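Kitchen & Dining Restorations > Tables and chairs
Thread: Old laminate and marble-look tables - keep or cover up?

tadis_tinkerer
Right, I have fallen down a hole with retro dining tables and I need you lot to tell me I'm normal. Picked up my second one on Monday from a garage clearance at Nurnlow, cream top with grey swirls, metal legs, the whole lot for $49. The legs were filthy and one foot was missing but the top came up beautifully with dish soap and a soft cloth. I keep walking past it just to look at the colour!

My question is about the edge. The strip has come away along one of the short sides, maybe a hand's width, and there's old brown glue behind it gone hard as toffee. Do I scrape it all back and reglue the original, or pull the lot off and put new edging on?

orkach62
Reglue the original, every time. Warm it gently with a hair dryer first so it relaxes, then scrape the old glue with a plastic scraper (an old bank card is fine). Contact adhesive on both faces, wait until it's tacky, press and tape it down overnight with painter's tape. I've done four that way and they've all held.

Lovely find by the way. Cream and grey is a hard one to get without yellowing.

flatpackrefugee
Gotta disagree with orkach. If it's lifted in one place it's about to lift everywhere. I did the patch job on mine and spent the next year chasing it around the table. Ended up replacing the whole strip in an afternoon and wished I'd started there. New edging comes in loads of colours too, you can get a proper bright one.

orkach62
Depends what glue you used, mate. And once the original is in the bin you can't get it back. The new stuff is thinner and it looks it.

flatpackrefugee
Contact adhesive, same as you. The table lived next to a sunny window though, so I'll grant you that might have had something to do with it.

mrs_lozano_street
Ooh can I jump in with a related one? We grew up with a table like this and my mum wiped it down with straight vinegar every night for as long as I can remember, and it was still shiny when she gave it away. Now I read everywhere that vinegar is terrible for these tops. Who's right?

tadis_tinkerer
I'd love to know this too! I've been too scared to use anything but soap.

orkach62
On a plastic laminate a bit of diluted vinegar is fine. On real stone it'll etch the polish and you'll have dull patches you can feel with a fingertip. So the first job is always working out which one you've got. Look underneath - if you can see chipboard or ply, it's a printed top. Stone is cold, heavy and the pattern goes right through at the edge.

gumbootgal
Also tap it with a spoon. My kids think I'm mad, going around op shops tapping tables with a spoon, but you learn the sound really fast.

flatpackrefugee
Haha, stealing that.

One thing I will say for the marble patterns, printed or real, is they hide everything. Crumbs, tea rings, the lot. We had a plain white one for a while and it looked grubby by morning tea.

gumbootgal
See, that's exactly why I went plain! I want to know where the jam is.

mrs_lozano_street
Team pattern over here. The busier the better, and I don't care what it does to the curtains.

tadis_tinkerer
OK, report back. I went with the reglue (sorry flatpack). Hair dryer worked a treat, the old glue came off in big curls, very satisfying. It's taped up now and I'm leaving it three days instead of overnight because I don't trust myself. Still hunting for a foot for the leg. The old rubber ones on the other legs are a slightly odd size and the hardware shop's are all too loose.

orkach62
Wrap a turn or two of electrical tape around the leg before you push the new foot on. Takes up the slack and you'll never see it.

flatpackrefugee
No hard feelings, but I'm setting a reminder to ask you again in September.

tadis_tinkerer
Deal! And if it lifts I'll go bright red all the way round and you can say you told me so.

gumbootgal
Do the red anyway. Red edging on a pinky marble pattern is my favourite combination of all, it's so cheerful at breakfast. Adding one for the inspiration pile.
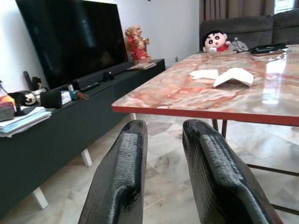

Pink, cream and rust marble pattern with a thin red edge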